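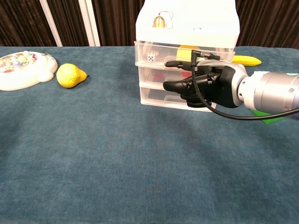 Fulvio Valentini

September 7, 2023

I have had the Gondum folding table for ten months now, long enough to say something useful about it. I bought it last November to replace an old trestle with a split top, and it has been in and out of the back of the wagon most weekends since. I sell secondhand toys and games at markets, so the table gets loaded, leaned on, dragged over gravel and occasionally rained on. If you want a table for a card night twice a year, most of what follows won't matter to you and you can buy something cheaper.

I paid $312 for it from Laltwood, including delivery. There was a smaller one in the same range but I needed the length.

The box arrived with one corner crushed and no damage to the table. Assembly is limited to screwing in four rubber feet. Mine were in a bag taped to the underside of the packaging, and I nearly put them out with the recycling. The instructions are a single folded sheet and the drawing for the feet shows them upside down. The thread will only take them one way, so you won't get far wrong.

Setting up

The table folds in half and locks with a latch on each side. Legs swing out and click into place. By the third market I could have it standing in under two minutes on flat ground. It takes longer on grass because the legs don't adjust, and this is my main complaint. A table at this price should have at least a screw adjustment on the feet. I carry offcuts of fence paling and shim whichever leg needs it. The Prornberg table I borrowed for comparison has telescoping legs with a pin, and on sloping ground it was level while I was still hunting for the right bit of wood.

The latches were stiff out of the box. I put some silicone spray on them in the second week and they have been fine. Don't use oil, it picks up grit. Watch your fingers on the centre hinge when you fold it, particularly if someone is helping from the other side and starts before you do.

Weight and carrying

It is heavier than it looks in the listing. I can carry it one-handed by the moulded handle from the car to the stall if the car is close. At the bigger market, where traders have to park at the far end of the oval, I put it on the trolley with the tubs. The handle has a seam along the inside that digs into your palm. I ran a bit of sandpaper over it and that fixed the problem, though I shouldn't have had to.

Folded, it fits behind the front seats of the wagon on its edge. Measure your own car before ordering. The folded thickness given in the listing doesn't include the latches, and they stick out far enough to make a difference if your space is tight.

The surface

The top is a pale speckled grey plastic with a light grain. It wipes clean easily and hasn't stained, even after a leaking thermos sat on it for most of a morning. It does scratch. Dragging a wooden puzzle box over it left marks I can't get out, and sunscreen seems to leave a faint shine that comes back after cleaning.

None of this bothers me much as I always put a cloth over it. I use a felt one in teal blue. Felt stops small things rolling away and it doesn't glare in photos the way bare plastic does. The drawback is that it collects fluff and shows every crease if you fold it badly, so I roll mine around a cardboard tube. A table like this one has a join across the middle, and mine dips slightly there. Under a thin cloth you will notice it. Stand a glass or anything tall away from the join.

Strength

I load it unevenly and have never had it feel unsafe. Board games are the heaviest things I bring, and I stack those at the ends over the legs. With a full load in the centre there is some sag, and it springs back when you take the weight off. I would not sit on it, and I have asked a few customers not to.

Sideways movement is the weaker point. If someone bumps the long side with a pram the whole top shifts a little and then settles. The Arboleda table I used before the trestle was steadier in this respect, but it was steel, and I sold it because I was sick of lifting it.

Weather

It spent one wet Saturday half outside the marquee. The top was fine. A week later there was light surface rust on two of the leg screws, so dry the underside before you put it away. I also wouldn't leave it in a hot car all day. On a day of 40 degrees the plastic had enough give in it that the latches didn't want to line up until it had been in the shade for a while.

Service

One foot went missing in August, probably left in the mud. Laltwood don't sell them separately, but I emailed and they posted out a set of four at no charge. It took nine days and I had to send a copy of the receipt, so keep yours. Gondum's own website has a spare parts page, and feet were not listed on it when I looked.

Who it suits

Traders working mostly on bitumen, concrete or indoors will get on well with it. It is quick to put up, it packs down to a reasonable size and the top cleans easily. If most of your markets are on grass or a slope, I would pay the extra for the Prornberg and its adjustable legs, even though its top is narrower and you lose a row of stock.

I'm keeping mine. I may fit longer screw-in feet to the back legs over winter, if I can find some with the right thread.

Rating: 4 out of 5. One point off for the feet.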